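Two arms and a blue cable: a visit to the Seltum manipulation room

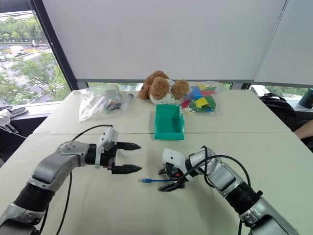
Eynon Test Engineering — Handling and Assembly Team

I went to Seltum in January with a short list of questions and a fairly low opinion of two-arm demos. We have been offered a good many of them over the past few years. Most show a pair of arms folding something soft under flattering conditions, and then a man in a polo shirt quotes a cycle time. Seltum at least said before I came that they would let me pick the objects and that I could stay until I got bored. I stayed until a quarter past 4.

The room is an ordinary office by a window, with a road and trees outside. Two pale tables are pushed together and the arms work over the near one. The far one holds whatever is next or whatever was last: when the cable work was going on, that meant a teal-green bin, a plush bear lying on its side, a clear plastic syringe, and a bag of colored paper squares. I was glad to see the squares. Paper is where parallel fingers usually come apart, and people who sell parallel fingers usually leave it in the cupboard.

My host was Tainá Bittencourt, who runs the gripper comparison. She had been warned about me, I think. She did not give a slide talk, and when I asked something she couldn't answer she wrote it on the back of a delivery note.

What is being compared

There are 2 finger sets in the comparison. The Ponura fingers are black, long and tapered to a point. The Trerkberg set is broader and has a softer pad. Seltum has been swapping them on the same pair of arms with the same controller, which is the right way to do it and less common than it should be. Too many comparisons I have been sent changed the gripper, the arm and the operator all at once and then gave the credit to the gripper.

Everything I watched for the first hour was done with an operator driving the arms by hand. I asked about this right away, because the invitation had used the word "autonomous" and I wanted to know what it was doing there. Tainá said it referred to a later stage and that she had not written the invitation. Fine. But anyone from our side who reads that invitation should know that what I saw was mostly a skilled person with good equipment.

The cable task

This was the one I cared about. A short blue network cable with a clear plastic connector has to be passed from one gripper to the other and then pushed into a socket. The right gripper comes down and in with its fingers closed near the table, the left one waits level with its fingers wide open, and the connector points across the gap toward it. It looks easy for as long as you are only looking.

The trouble is in the pass. The connector is small and see-through, and the wrist cameras do not like see-through things any more than ours do. The operator could manage by eye. When they switched to the recorded policy, which I had to ask for, the left arm closed on air several times before it closed on plastic. Over the session it got 8 clean passes. I will not turn that into a percentage, as we stopped and restarted too often for the number of attempts to mean much.

I should be fair about the Ponura fingers here. The pointed tips get into places that the Trerkberg pads can't, and once they had hold of the connector it did not roll. With the Trerkberg set the hold was more forgiving and the aim was worse, and the pad hid the latch from the camera. If our job were only cables I would take the points.

It isn't only cables, though. On the paper squares the points were poor. They came up with one square, or four, or none, and they creased what they picked. On the bear there was no difference that I could see, and I suspect there is no gripper on sale that can't pick up a bear.

Things I didn't like

The tool cables. Each arm has a black one that loops up over the top of the gripper end and then trails back down. I asked how often they snag. "Less than they used to," was the answer, and I would like a better one. On a line with people reaching in to clear parts, a loose loop at that height is going to catch on a sleeve or a bin handle inside a week. Seltum says a clip-on guide is coming from Ponura. I have seen drawings of it. Drawings do not snag.

The light. They work with the big white blinds pulled most of the way down. I asked for the nearest one to be raised and we ran the cable task again, and the left arm's aim got visibly worse. To her credit Tainá did not argue about it. She said they had seen the same thing and had not written it up. It should be written up, and it should be near the front.

The score. The hand-out gives an overall figure of 86 for the Ponura fingers. I spent a while trying to find out what it was 86 of. It is a weighted mark across all their tasks, and the weights were picked by the person who picked the tasks. I have asked for the raw runs, with the failures left in.

Changing the fingers over

Better than I expected. It took Tainá less time than it took me to find my pen. There are two screws per finger and a dowel, and the controller asks for a short re-zero afterward. She skipped the re-zero once to show me what happens, and the first grasp missed by a finger's width. I'd want that step forced in software before it came anywhere near our night shift.

Where that leaves us

I would not buy on what I saw. I would borrow. Seltum is willing to lend one gripper with both finger sets for 4 weeks, and we can put it on our own arm, under our own lights, with the gray cables we really use. Those have a stiffer jacket than the blue one and a habit of springing back — the pass may turn out to be a different problem altogether.

Still open with Seltum: the raw runs, a date for the cable guide, whether the recorded policy was trained with the blinds up or only down, and the price of spare finger tips. Tainá has the list. The tips bend, by the way. She had a jar of bent ones in her desk drawer and showed me without being asked.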